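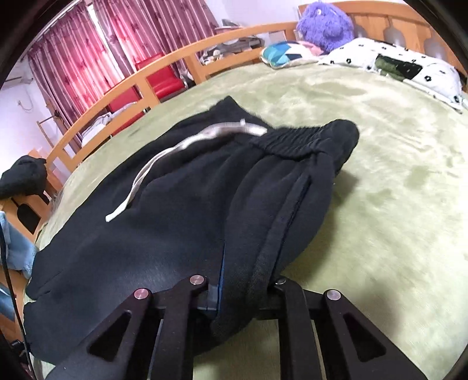
The Pomcombe drawstring fault was a gripper failure in Tender, a garment-folding program run by Robichaud. First logged 8th September, on black sweatpants. Cord got pinched along with the cloth, jaws read the grip as good, would not let go. Force limit ignored for 2 seconds. No injuries.

Software at fault, not the fingers. Pernus, who wrote the grip code, had set the release check to 2000 and never retested it on dark fabric. 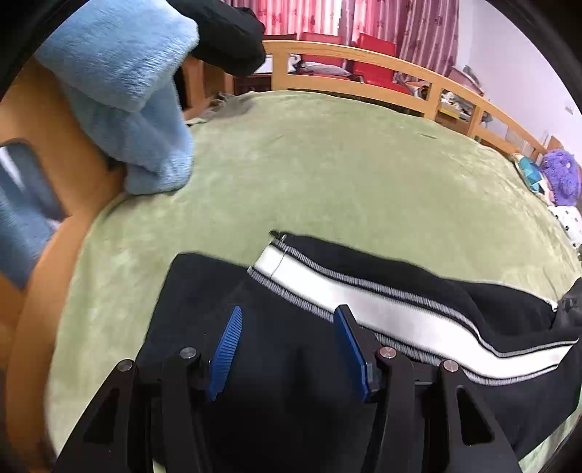
Zipper pulls set off the same fault, tho less often. Build 3589 fixed the check in November and added a manual release. Three older units were never updated and shoud not be run near hands.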